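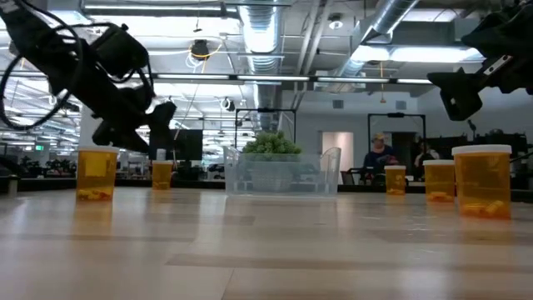

Tully Centre for Adult Learning
Looking After Medicines at Home
Unit 4: Bottles, lids and storage bins
Tutor: Cathal Ó Dálaigh
Handout revised May 14, 2022

Bring this handout with you to the practical. Units 1 to 3 dealt with prescriptions, reading labels and the medicines record. This unit covers what to do with the containers once they are in the house.

What we mean by a clear-out

A clear-out is when you bring every medicine in the home to one place, check it, and put back only what is in use. It should be done whenever a prescription changes, and otherwise every three months. You need the person's agreement first. If they don't want it done, write that in the record and raise it with your supervisor.

Work at a table with good light. Wash and dry your hands, and have the current prescription list open beside you. Clear away food and drink before you start.

Amber bottles

Amber plastic cuts down the light that reaches the contents. Some tablets and capsules spoil in light, so leave them in the bottle they were dispensed in. Don't move them to a glass jar or a kitchen tub, even for a few days.

You can see through amber plastic well enough to tell whether a bottle has something in it. You can't judge colour properly. An orange capsule and a yellow one may look much the same through the wall, and a dark one may look black. Never identify a medicine by looking through the side of the bottle. Go by the pharmacy label, and if there is no label, put the bottle aside for the pharmacist.

Size tells you nothing either. A large bottle may hold a few capsules at the bottom, and a small one may be nearly full. When you set bottles out in a row, put them in the order of the prescription list and ignore their height.

Stand bottles upright with the cap on. Open one at a time and close it before you touch the next. Most mix-ups on this course happen when two are open together.

Loose lids

White caps look alike, and caps from different bottles will often fit one another. A cap that fits is no proof that it belongs. In the bin shown before the next heading there is a loose white lid in front of a bottle lying on its side, with a capped bottle upright next to it. If you came across this in someone's home you would:

1. Leave the lid where it is and stand the fallen bottle up.
2. Look to see whether that bottle has a cap of its own.
3. Check the bottom of the bin for anything spilt.
4. Read the labels on both bottles against the list.
5. Write down what you found before you put anything away.

Spilt capsules are never put back in a bottle. Place them in an envelope, mark it with the date and your initials, and return it to the pharmacy. The bottle outside the bin is checked in the same way as the two inside it.
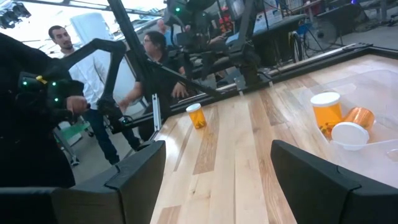
Choosing and using a bin

A clear plastic bin is the usual choice because you can see what is in it without lifting everything out. Low walls are handy at a table. For storage, pick one deep enough that the bottles don't topple when it is carried. A cutout handle helps people with a weak grip, but the bin should still be carried with both hands.

Keep the bin for medicines only. Plants, post, batteries and keys all tend to end up in a handy tub, and they have to come out before it is used. A bin that has had a plant in it must be washed with warm soapy water and dried fully. Soil and damp are bad for labels as well as for tablets.

Where to keep it

Cool, dry, and out of reach of children and visitors. The bathroom cabinet and the shelf over the cooker are both poor places. Fridge items are covered in Unit 5.

Before the next class

Read pages 17 to 21 of the Nindine workbook and fill in the blank storage record at the back. Use a made-up household, not a real client. Those taking the assessment in September should also read the section on returns to the pharmacy.

Practical: Skasley building, Room 281. Bring a pen and your own copy of the record sheet.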